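Ready to Go, and Other Things Children Say to Relatives: A Family Sayings Project
Student report, Introduction to Family Studies, by Citlali Mendoza
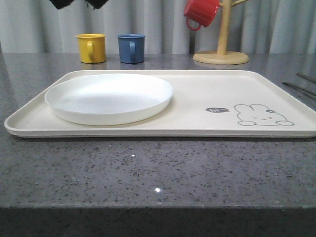
1. Why I picked this

The assignment was to choose an everyday habit of family life and look into it for a term. Most of my class chose screen time. I chose the notebook my aunt keeps in the drawer under the microwave, in which she has written down what the children in our family say since before I could say anything worth writing down. I am in it 75 times. Several of those entries concern a period when I believed that my uncle was a kind of weather.

My question was simple enough to fit on the proposal form: what do parents write down, when do they stop, and what do the children think of it later? My instructor, Mr. Catterall, wrote "narrow this" in the margin. I narrowed it to families I could reach by bus.

2. Getting hold of the notebooks

I put a card up at the Oleck branch library and another in the laundry room of our building. The card asked for families who kept any record of things their children had said, in any form, and who would let a stranger read it. I had expected the second half of that sentence to be the problem. The problem was the first half. Plenty of parents called to say that they had meant to keep one. A father from Tunstall talked to me for most of an evening about the notebook he would have kept, and I have to say it sounded very good.

In the end I had 10 families. Their records were in notebooks, on the backs of calendars, in a phone, and in one case on the inside of a pantry door, which I had to read standing up beside the canned tomatoes. The family plans to move in August and there is an open argument about whether the door is coming with them.

I copied out every saying I was allowed to copy and came away with 1,001. I would like to claim that I stopped there for a scientific reason. I stopped because the last one was funny and my hand hurt.

3. How I sorted them

I started with eleven categories and a color code. By the second weekend I had used up the green pen and could not remember what green had been for, so I went down to four: mistakes with words, questions, announcements, and insults.

Mistakes with words are what people expect. A girl asked for "the loud cheese" and was finally understood to mean the kind in the crinkly wrapper. A boy told his class that his mother was "allergic to Grandpa." His mother had written underneath, "Not technically."

Questions were fewer than I thought they would be, and harder. "Who had this day before us?" was on the pantry door at about knee height, in an adult's writing, so somebody must have knelt down to do it.

Announcements were the largest group. A child comes into a room, states a fact, and leaves. "I'm done with elbows" is a full entry from one notebook. No context was recorded and the child, now in high school, declined to provide any.

The insults nearly all belong to one family. They asked not to be quoted and they know why.

4. When the writing stops

In all but 2 of the families the entries thin out in the year the child starts school, and then more or less quit. I asked every parent about this and got answers that were mostly about being busy. Lunches, forms, the carpool. One mother thought about it longer and said that before school she heard everything, and afterward she heard what was left over at dinner, and by then it had usually been polished up on somebody else.

The second child also gets less ink than the first, in every family that has a second child. I am a second child. I have tried to report this finding calmly.

5. What the children think

I talked to the ones who were old enough and willing. I thought they would be embarrassed, and some of them were, especially if a grandparent was in the room doing the voices. But several had read the notebook so often that they could no longer tell what they remembered saying from what they had read that they said. One boy told me a story about the Dornidon ferry as his own and then found out, at his kitchen table, with me sitting there, that it was his sister's. I ate a cookie and looked at the refrigerator.

I had not planned for this and I don't have a category for it. My aunt says the uncle business happened exactly the way she wrote it. My uncle says it was my cousin.

6. Problems with the study

Families who keep these records are probably not like other families, and families who answer a card in a laundry room may not be like anyone. Everything I read had already been chosen by an adult who thought it was cute, so the boring things children say, of which I understand there are many, are missing. I also laughed during interviews, which the handbook advises against.

Mr. Catterall asked in his comments on the draft whether I had a control group. I did not. His first name is Clive, and according to his mother, who works the desk at the Ovusov Street clinic and whom I did not approach for this purpose, he called himself "Cive the Brave" until second grade. He has agreed to let this stand in the final version if I fix the citations.

7. If I had another term

I would ask the children to keep a notebook on the parents. Two of them have started already.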